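Search this site Enter keywords Go

Print this page | E-mail this page

Household Tips: Locking Down the House Without Losing Your Mind

Last updated: January

Most home security advice is written by people who are paid by the hour to be frightened. You read to the end of it and come away thinking you need a server room, a lawyer and a second passport. What you need is one evening, a pencil and a willingness to find out how many things in your house have the password "password."

I did my own place last winter after my neighbor Ehab Zaki lost an email account to somebody who then wrote to everyone he had ever met, asking for gift cards. Two of them sent some. One of those two was his dentist.

What follows is in the order I would do it if I had to do it over, with the dull parts left in.

Start at the kitchen drawer

You have a drawer. In it are takeout menus, dead batteries, a key to a bicycle lock you no longer own, and the little card that came with your router. Find the card. If it went out with the recycling, turn the router over and read the sticker, and bring a flashlight, as the type was evidently set for ants.

Log in to the router using what it says. If that works, so would it for anyone else who has stood in your hallway for ten seconds, so change the admin password before you do another thing. Then change the Wi-Fi password too. These are two different passwords, a fact the manufacturers keep in confidence.

While you are in there:

Turn off remote management unless you know why it's on. If you have to ask, you don't.

Turn off WPS, the push-button pairing. It saves you typing a password once every two years and it has a poor record.

Look for a firmware update and install it. The internet will go away for a few minutes. Warn teenagers in advance and in writing.

Rename the network. "Apartment 12 Kudo Router" tells the parking lot where you live and what you bought. Pick something boring. The funny ones stop being funny the first time you have to read yours aloud to your mother-in-law.

Give the gadgets their own network

Nearly every router made lately can run a guest network. Use it for guests, sure, but mostly use it for the talking speaker, the thermostat, the doorbell, the light bulbs and the refrigerator, if yours is the type with opinions. None of them needs to be on speaking terms with the laptop where you do your taxes.

Moving them over is tedious. Each has its own app, each app wants its own account, and each account wants your birthday. Give the birthday of someone you dislike, then write down which one you gave.

Kimie Ebihara, who reads this page and writes in to correct it, points out that a printer on the guest network may refuse to print from the computer on the main one. She is right. Leave the printer on the main network, change its admin password, and accept that it will refuse to print anyway.

The password problem

A good password is long. The old rule about a capital, a numeral and a squiggle gave us a generation of "Summer1!" and nothing else to be proud of. Four or five unrelated words will do better, so long as you didn't get them from a song.

The real trouble is using one password in two places. The shop where you bought one lampshade gets broken into, and now a stranger is trying your lampshade password at your bank. It costs them nothing to try, and they have all night.

So get a password manager. There are several decent ones, and some come built in to the phone or browser you already have. I will not tell you which is best. The last time I did that I got mail until spring. When I ran mine for the first time it found 557 saved logins, among them a forum for a dishwasher I sold and an airline that has gone out of business.

Don't try to fix all of them. Fix email first. Whoever has your email can press "forgot password" everywhere else, so it gets the longest password you own. Then the bank, then the phone company, then anything holding your card number. The rest can wait for rainy evenings. Delete the dishwasher forum.

Is it all right to write passwords down on paper? I say it is, with conditions. A notebook in a drawer at home can't be read by someone on another continent, and the burglar wants your television. Don't keep it in the laptop bag, don't label it PASSWORDS in marker, and tell one person you trust where it lives. My aunt keeps hers in a cookbook under Aspic, on the theory that no one will look there again.

Two steps at the door

Two-step sign-in means that after the password, the site wants a second thing, usually a code. Turn it on for email and money at the very least. An app that makes the codes is better than text messages, and text messages are a great deal better than going without.

When you set it up you will be offered backup codes. You will be tempted to click past them. Print them. Put them with the birth certificates, or wherever you keep the papers you look for in a panic. Tomomi Wada dropped her phone in a lake without having printed hers and spent 3 weeks proving to an email company that she was herself.

If someone calls and asks you to read them a code, hang up. It doesn't matter how nice they are. They are always nice.

Old phones, old laptops

There is a shoebox in the closet. It has a phone in it with a cracked screen, another phone under that, and a tablet somebody was going to fix. Between them they hold every photo of your passport you ever took.

Charge each one and copy off what you want. Sign out of the accounts, and only then do the factory reset. If you reset first, some phones stay tied to the old account, and the recycler can't do much with them. A laptop that won't start is harder. Take the drive out if it comes out, and keep it or have it shredded. Don't put any of this in the kitchen trash. The batteries dislike being crushed and say so. 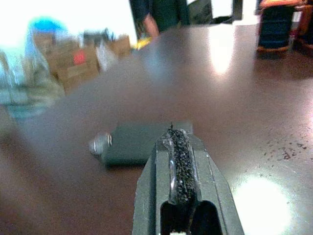
Do I need to cover the camera on my laptop?

It won't hurt, and it costs nothing. A small square of removable tape or a sticky note does the job. Skip the thick plastic sliders on a thin laptop, as closing the lid on one can crack the screen, and then you have a repair bill in exchange for a risk that was fairly small to begin with. Keeping the software up to date does more for you. For cameras elsewhere in the house, such as a baby monitor, the password matters far more than the tape does.

Backups, briefly

You want three copies of anything you would cry over: the one you use, one on a drive in the house, and one somewhere else. The somewhere else can be an online service or a drive at your sister's. Unplug the house drive when it's done copying. Ransomware scrambles whatever it can reach, and a drive that is always plugged in is easy to reach.

Once a year, try to get a file back. Any file. Tonantzin Zamudio backed up faithfully for years to a drive that turned out to contain one folder, and the folder was called New Folder.

Messages that want something

The bad ones used to be easy to spot by the spelling. The spelling has improved, in some cases beyond that of my actual bank. Go by the mood instead. If a message wants you to hurry, it can wait while you have a coffee. Then go to the company's site by typing the address yourself, or call the number on the back of your card.

Unpaid toll, missed parcel, a prize, a problem with an account you don't have. Delete. If it's a grandchild in jail, call the grandchild. Families do well to agree on a word that only they know. Ours is a casserole, and I've said too much already.

A note for the fridge

Every month: let the phones and computers update instead of pressing "remind me tomorrow."

Every few months: look over the list of devices on your router. If you can't place one, change the Wi-Fi password and see who complains.

Every January: try a restore from the backup, check that the backup codes are still where you put them, and close 5 accounts you've forgotten you had.

Next month: getting candle wax out of a tablecloth, with a correction from Kimie Ebihara already in hand.

Print this page | E-mail this page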